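An afternoon at the Oltance open day

Oltance opened its test floor to visitors on Tue 25 August, and I went along with one question. Can these machines do ordinary chores yet, the kind we do at home or at the back of a shop?

The first room was for shop work. An arm called Allia moved small boxes from a bin to a shelf. It did 28 in the time I stood there and dropped two. The staff said it slows down a lot when the boxes are not all the same size. I could have done the job faster, but not all night.

The second room was for tidying up, and much of that work is done in simulation before a real arm tries it. The tasks are small ones, such as clearing a table of odds and ends. The software, Imby, changes the setting from run to run so that the arm doesn't learn just one room. One table had been put outdoors, at the foot of some stone steps.

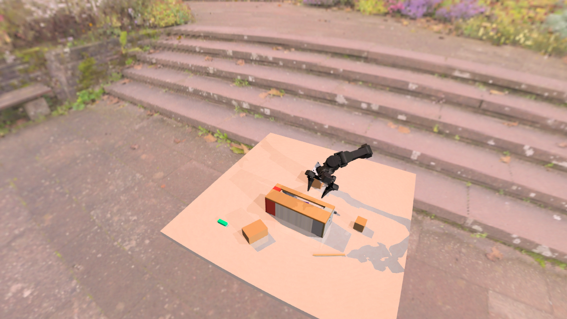 Thiele

A black two-fingered gripper over a long box, with two orange cubes and what looks like an eraser and a pencil lying nearby – a child could clear that table in seconds. Imby had gone through 1,021 tries at table clearing, and the thin pieces were still the hardest to pick up. On the real arm the success rate was 62 percent.

Lunch was sandwiches in the hallway. The last stop was laundry. Folding one towel took 7 minutes, and the corners didn't meet.

I would trust Allia with a stockroom shelf today. For the kitchen table I would wait. The next open day is in November, and parking is easier on the north side of the building.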